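Work diary, 10/19/26

Finished box 15 of the Entwistle drainage correspondence before lunch. Running total is 1,502 sheets scanned, named and checked since the April start. The carbon copies are still the slow part. They go through the flatbed one at a time, with a sheet of black card behind them, otherwise the text on the reverse comes through and the OCR reads both sides as one line of rubbish.

Resolution

Went back to 400 dpi for the carbons after two days at 300. The smaller files were tempting but the lower-case e and c could not be told apart on the fainter pages, and the surveyor's initials are mostly those two letters. Bound ledgers stay at 300. Plans are not my problem until Kirasik send the large-format unit back from service. Rang them again and got the same answer as before, that it is waiting on a lamp.

Feeder

Three double feeds on the Cavska, all in the same folder of onion-skin invoices. Cleaned the pick roller with the lint-free cloth and isopropyl, then fanned the stack and fed it short edge first. No more doubles after that. The ultrasonic sensor caught two of the three. The third I found only because the page count came out one under the pencilled total on the folder. I have started writing the count on the separator sheet before feeding, which costs a few seconds a folder and should have been the procedure from the beginning.

Roller counter says it is well inside its service life. I don't believe the counter. It was reset when the firmware was updated and nothing in the log says what it read before.

File naming

Long exchange with Natalie Fothergill over the date field. She wants the date of the letter. I had been using the date stamp of receipt, which every sheet carries, whereas a good number of the letters have no date of their own. Agreed in the end: letter date where there is one, receipt date with an R suffix where there isn't. This means renaming boxes 1 to 9. I wrote a script for it this afternoon and ran it on a copy. It failed on 29 files, all with a comma in the correspondent's name. Changed the script to quote the field properly and it went through clean on the second run. Have not touched the master set yet.

Natalie also asked whether the blank versos should be kept. My view is that they should be dropped from the access PDFs and kept in the TIFFs. She will put it in the spec.

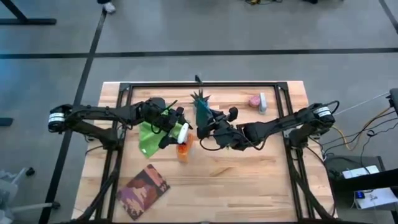 Storage

Copied boxes 10 to 14 to the Skevetstead server and to the second drive. Checksums matched on everything except one TIFF in box 12, which was short on the second drive and fine on the server. Recopied it and it verified. Will run the whole drive again overnight in case there are others. If it throws another mismatch I shall retire the drive, as it is the oldest one we have.

The server is at just over 400 GB used. The quota is enough for the rest of Entwistle at the present rate but leaves no room for the plans, so a request needs to go in before the large-format work begins.

Left to do

Run the rename on the master set, after the overnight check.
Calibration target at the start of box 16, and a fresh one after every roller clean.
Order black card, A4 and foolscap.
Ask Natalie where the enclosures listed in folder 7 have gone. The covering letter mentions a schedule of culverts and there is no schedule in the box.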